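Washing a plush headband without wrecking the pile
Forum: Fabric Care and Repair > Accessories
Page 1 of 1

quillfeather
I need a cleaning method for a padded headband covered in curly boucle-type plush, light pink, with two strawberries attached. The strawberries are fuzzy red pom-poms and each one has a green leaf collar that looks handmade. The care label was gone before I got it. There is face cream in the pile along the inside of the band, and the curls there have started to mat.

I don't know what the core is. It flexes and springs back, so I assume plastic. I also don't know if the red is colorfast, and that is what worries me most, given what it is attached to.

Options so far:
1. Machine, delicate cycle, mesh bag
2. Hand wash, full immersion
3. Spot clean only

Looking for people who have done it, with water temperature if you have it.

dorran_k
Option 3. Full immersion puts water into the padding, and foam under a tight cover takes days to dry. The outside will feel fine long before the inside is. I have thrown away two headbands that went sour that way.

Mix a few drops of plain dish soap into a cup of cool water, whip it, and use only the foam. Work it in with a soft toothbrush, one small section at a time. Lift with a damp white cloth. Repeat until the cloth picks up nothing. Face cream is mostly oil, so detergent matters more than scrubbing.

Gaetano Vitale
I disagree on immersion. Foam cleaning moves the oil around and leaves surfactant in the pile, and the residue picks up dirt faster than the original fabric did. A synthetic boucle can go in water at 85 F without trouble. Five minutes, no agitation, two rinses, then press in a towel. Do not wring. The padding in most of these is thin and will dry overnight with a fan on it.

Colorfastness test first, in any case. Wet a white cotton swab, hold it against the back of one strawberry for a full minute, and look at it. Do the leaf collar separately. Green yarn bleeds more often than people expect.

quillfeather
Swab test done with cool water. Red: clean. Green: clean on one collar, very slight tint on the other. I only pressed for 30 seconds on the first one, so I will redo it.

While I was at it I got everything out of the accessories drawer and onto the table. The pearl claw clip also needs attention. It is gold-toned metal or plated plastic, I can't tell which, and hairspray has built up between the pearls and around the spring.
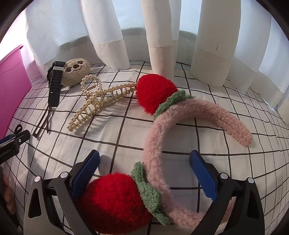 Ombretta said a slight tint was already enough to rule out soaking. Cool water for a minute is a mild test, she wrote, and detergent will pull more dye than water does. Her suggestion was to wrap each strawberry in plastic film, tie it off at the collar, and wash only the band.

dorran_k
Agree with Ombretta, and it gets around the argument about immersion to some extent. If the ends are bagged you can hold the middle of the band under a slow tap. I would still keep it short.

On the clip: no soaking. If the pearls are glued, warm water softens some adhesives. Cotton swab, a little isopropyl alcohol, stay off the pearls themselves because alcohol can dull the coating. Dry the spring right away or it will rust.

Gaetano Vitale
Alcohol on a plated finish is a gamble. Try it on the inside of a tooth first. Soapy water on a swab takes off most hairspray, it just needs longer contact.

I accept the point about the green collar. Wrap the ends. I stand by immersion for the band.

tallgrass26
Has anyone used Indutine on plush? It is sold as an upholstery foam. I used it on a Camia slipper lining with the same kind of curly pile and the curls came back after brushing. The smell stayed for most of August.

dorran_k
Not on anything that goes next to a face. Unscented dish soap is easier to rinse.

tallgrass26
Fair. The slippers were for feet.

quillfeather
Results. I wrapped both ends in film and secured them with thread at the collar – not elastic, it crushed the leaves. Band only, five minutes in lukewarm water with two drops of soap, two rinses, pressed between towels. No color in the water. I dried it on an upturned bowl with a fan at low speed, started at 9 p.m. By morning the pile was dry and the core still felt cool at the middle, so it stayed on the bowl until evening.

The matted area is better but not level with the rest. I used a pet slicker brush, light pressure, lifting away from the band. A wide-tooth comb did nothing.

The strawberries got dry brushing only. I repeated the swab test on the first collar for a full minute and it was still clean, so the two collars may be from different yarn.

Gaetano Vitale
Steam will finish it. Hold it well above the kettle, a few seconds per pass, then brush while it is still slightly damp. Keep the steam off the green.

dorran_k
Steam over an unknown plastic core is how you get a flat headband. Brush it dry and leave it.

quillfeather
I will try steam on a Pokia scrap of similar pile first. Clip is next, soapy swab, starting on one tooth.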